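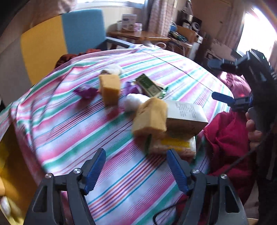
Hello all, I've finally got a minute to sit down and answer the leaflets question properly, having promised to do it back in May. Sorry! I run the marketing for a small shop (bedding, towels, curtains, that sort of thing) in Clustmont, and we've spent the last year or so trying to work out whether printed leaflets through doors still bring anybody in. We sell a lot of colour, bedspreads striped in pink, magenta, mint green, teal, coral-red and violet on white, and colour like that is a pig to print cheaply. The first proof we had back made the mint look like hospital walls and the violet had gone a sort of bruise. So bear in mind that some of my moaning below is about print quality, and if you sell plumbing or dog walking you can skip those bits.

The original message is quoted in pieces below so you can see what I'm answering.

> We're thinking of doing a leaflet drop before Christmas, probably
> 2,000 to start with. Has anyone here done one lately and was it
> worth the money? Our last one was years ago and we never found out
> if it did anything.

Yes, and yes, but only the second time. For the first one we did exactly what you did, sent them out and hoped. We had a nice busy Saturday afterwards and everybody in the shop was very pleased with themselves, and then it dawned on me that the street market had been on that same weekend, so who knows.

For the second drop we printed a code on the bottom corner and gave ten percent off to anyone who brought the leaflet in. We had 57 come back out of 2,000. I was a bit deflated by that until I went through the till receipts and saw what those people had spent, and it covered the printing and the delivery with a decent bit left over. I can't tell you how many people read it, left it on the side and came in without it. More than none, I'd guess, as we did get a few asking if they could have the discount anyway (we said yes, it seemed mean not to).

> Our printer says A5, full colour both sides, and to put as much on
> it as possible as we're paying for the space anyway.

Please don't! Your printer is lovely I'm sure but that's terrible advice. Our first leaflet had 30 products on it, each one the size of a stamp, with prices, and our opening hours in type so small my mum couldn't read it with her glasses on. The second had one big photo on the front, our name, and the street. On the back we had the offer, the hours, a little map and three lines about us. That was the lot, and it's the one that worked. I had to fight for the map, by the way, and several customers mentioned it at the till.

Do pay for a proper printed proof too, on the paper you're going to use. A PDF on a screen tells you nothing about the colour. We used Gosance for the first run and I had to send the proof back twice, though to be fair they did put it right without charging us. The second lot came from Ogundipe, who cost slightly more and asked me for a fabric swatch to match against, which I thought was a very good sign. Uncoated paper looked classier but swallowed the brights, so we went for silk in the end.

> Also wondering about who delivers them. Is it mad to do it
> ourselves?

Not mad, but wear good shoes. We did part of the first drop ourselves over a couple of evenings and I have opinions about low letterboxes, and about those stiff brush things inside them that scrunch your leaflet into a concertina. A wooden spatula helps. So does heavier paper, up to a point.

The second time we paid a local delivery firm and asked for a solus drop, meaning ours went out alone and wasn't folded up with the pizza menus. It's dearer. I'd still do it again, and I'd ask for the list of streets beforehand so you can ring a few friends and check theirs turned up. One of my streets had been missed and they went back and did it the next day, no fuss.

> And would the same money do more on social media? We've got someone
> keen to run ads for us but I don't really understand what we'd be
> getting.

This is the bit I keep changing my mind on. We ran paid posts for 8 weeks over the summer and they were brilliant at getting people to press the heart button. I do love the hearts. Sales through the website crept up a bit, mostly from people miles away who bought pillowcases. Footfall in the shop didn't budge that I could see. So if you post things out, I'd put money into the ads, and if you need people walking through the door in one town, I'd start with the leaflets and do the online stuff for nothing, just by posting regularly and answering people when they write to you.

One thing that did work nicely was doing both in the same week. We put the leaflet photo up on our page the day before the drop, the very same picture, and a fair few people commented later that they'd "seen us everywhere". They'd seen us twice! But I'll take it.

With your keen person, ask them to tell you beforehand what they'd count as a good result. If the answer is all reach and impressions and nothing about orders or phone calls, I'd give them a very small budget and a short trial. Keep the logins in your own name as well. I know a café in Adow that lost its whole page when the helper moved on, photos, reviews, everything, and they've had to start from scratch.

On timing, I'd want them landing in the middle of November if it's for Christmas. Any later and you're in among the supermarket catalogues and the charity envelopes. That means artwork finished by the end of October, so you haven't got ages. Printers get busy and they all seem to shut on the one day you need them.

I'm happy to send both of our leaflets to anyone who wants to look at them side by side, the bad one is quite educational. Reply to me off list with a postal address as I'd like you to see the real paper. And if anybody has tried adverts in a parish magazine I'd love to know what you paid, ours has just put its rates up and I'm dithering about the back page.

Cheers for now

> Thanks in advance, and sorry if this has been asked before, I
> couldn't get the archive search to work.

PS. It doesn't work for me either. I go through it month by month, there was a good long thread on leaflets before the list moved.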